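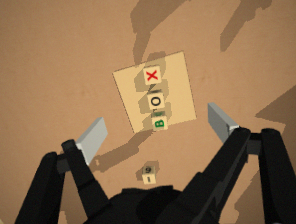
Block pickup gets better when the robot practices in bad light

7/25/18

I dropped in on the manipulation group at Bovbridge this week to hear about their new result, and I came away pretty excited about shadows, of all things!

Quick background if you haven't been following along. Panya Jitpraphai and Ya-wen Chung have been training an arm in simulation to pick up little lettered cubes and set them on a square mat. It's all learned from a camera that looks out past the gripper, so the policy sees what the fingers are about to close on and not much else. Last December they had it working nicely on screen and then watched it fall apart on the real bench over at Balton (Panya still winces when you bring it up).

The culprit was shadow edges. With a strong light, a row of cubes throws a dark stepped outline onto the mat, and the old policy kept treating that outline as part of the cube. It would reach for the side of a block and close on bare mat. Ya-wen showed me a pile of the failures and they all looked the same.

So they changed the practice sessions. The new method, which they're calling Grillex, moves the lights at the start of every attempt, and it also swings the mat to a new angle and turns the cubes so the letters land sideways or upside down. Then comes the part I liked best - the simulator renders each moment a second time with the shadows switched off, and the network gets marked down if it picks a different grasp point for the two versions. Simple idea, and I'm a bit jealous of it.

They ran 585 attempts in simulation with lighting the policy had never seen. The old version missed 23 percent of its grasps. Grillex got that down to 16, and most of what's left is cubes sitting so close together that the fingers can't get in between. Spacing is a whole other problem, and Yaowalak Hemmin has started on it.

Training takes up to 60 hours on the group's one good machine, so don't expect a flood of follow-up runs. Panya wants to try cubes that hang over the side of the mat next, and I asked about shiny objects and got a long sigh.

Real bench tests are still to come. Amnuay Sangkhawat is setting up the lamps at Balton now, and I've asked for an invite. I'll post the numbers when I have them, good or bad.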